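Search this site
Search news, clubs, events

Jul 21, 2024
By the Makhubela Robotics Club newsletter team

Bottle Week at the robotics club

What a term it has been on the big table! Regular readers will remember that back in December the club was still arguing over whether two arms were better than one. Well, the two-arm camp won, and the summer project is well under way. It's called Sondetti (the name came out of a hat, please don't ask us what it means), and the aim is simple to say and very hard to do – get a pair of arms to pick up a bottle, pass it across and set it down where it was asked for.

We have 41 members signed up for the project, our biggest group ever, and they've split themselves into grip, vision and motion teams. The grip team has had the busiest month. Clear plastic is slippery stuff to work with, it bends when you squeeze it, and it shines back at the camera in streaks that change every time the arm moves.

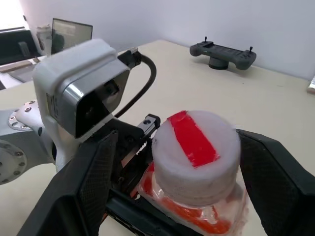
So the rule for now is slow and gentle. Members drive the arms by hand first, save the run, then watch it back together and pick out the bits worth keeping. The target is 60 clean runs before anyone is allowed to touch the learning code, and there is a chart on the wall that gets a new sticker after each one. Saturday's group managed a whole row of stickers in one afternoon, and the cheer could be heard in the car park!

The vision team, meanwhile, would like everyone to know that their job is the hard one. A bottle is easy to find when it's the only thing out. Add pens, tape, a box of tissues and a couple of cables and it gets much more interesting. They've been trying each layout with the bottle in a different spot, and their notes on it are well worth a read if you missed them in the club folder.
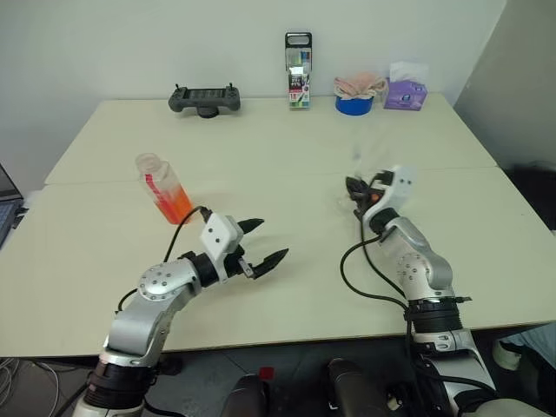

Both arms at the big table, with the bottle over on the left.

Next up is the Drerkow Open, where 64 teams will be taking on the same set of table-top tasks. We've never entered the two-arm class before and we can't wait. The draft rules give each team 40 minutes for set-up and practice, so the motion team is already running timed rehearsals – bring a snack, they go on a bit.

New members are still welcome, and you don't need to have written a line of code. If you can be patient with a bottle, we want you. Come along to any open session and ask for the Sondetti table.

Related items
Drerkow Open: draft rules now out
Plakton beginners' evening – a few places left
Sondetti project notes: getting a grip
Soldering bench rota for the summer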